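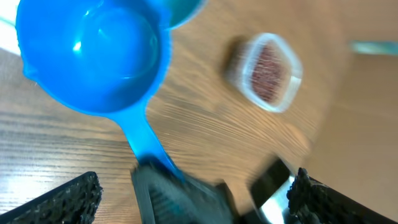

Blue scoop out, little tub of the red stuff next to it. Spice blend day at the kitchen table.

Right, I promised a few of you I'd write up how I portion out my spice mixes, so settle in with a cup of tea, as I've never once managed to keep a thread short.

It all started in April, when I ran out of my usual red blend halfway through a stew and had to make do with plain paprika and a lot of hope. The stew was fine (everybody was very polite about it) but I decided then and there that I'd make up a proper batch in advance and keep it in small tubs.

The blend itself came from Asger Dalsgaard, who used to run the Hallari stall at the Etisville market and was kind enough to write it on the back of a receipt for me. Half the words are smudged, and for a good month I was reading "coarse" as "course" and wondering what came after it.

Coarse is the important bit! You want it grainy, with bits you can still feel between your fingers. If you grind it to dust it goes bitter in the pan before the onions have even softened, and you'll be opening every window in the house.

Now, measuring. I was a scoops person for years – a level scoop of this, a heaped scoop of that, off we go. It works well enough for a single supper. For a big batch it drifts, because my heaped scoop on a good day and my heaped scoop when I'm tired are two very different things.
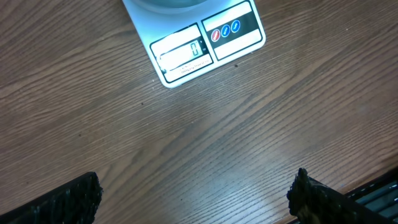
So these days I use the scoop to move things about and the scale to decide when to stop. Put your empty tub on, press the button to bring it back to zero, then start spooning. I go quickly to begin with and then very slowly for the last bit, tapping the handle with one finger like my gran did with the sugar.

My last batch came to 628 grams all in. I put 40 grams in each small tub, which is enough for 4 big pots of stew in our house, and whatever is left over at the end goes in an old Oddsson jam jar by the cooker for eggs and roast potatoes.

Do let the tub come to rest before you read the number. And if your table has a slight wobble, as mine has had ever since we moved it, find the steady end and stay there. I lost a whole afternoon to a reading that kept hopping up and down and it was only me leaning on my elbow.

A few people have asked about labels. I use the plain paper ones from Sundier, and I write the month on as well as the name. They peel off in warm water without leaving that horrible gluey patch. I've got 47 left on the roll, so that's me sorted well into next year.

Lids on straight away, by the way, and keep the tubs in a cupboard away from the oven. Mine lived on the windowsill for one summer and the colour went a sad sort of brown, and the smell went with it.

Next I want to try the same thing with my curry powder, though I need to find the recipe first. It's in one of the cookery books, tucked in as a bookmark, and I've only been through the top shelf so far. If anyone has a mild one they like, do send it over – I'd love to compare!

Last updated: August 20, 2023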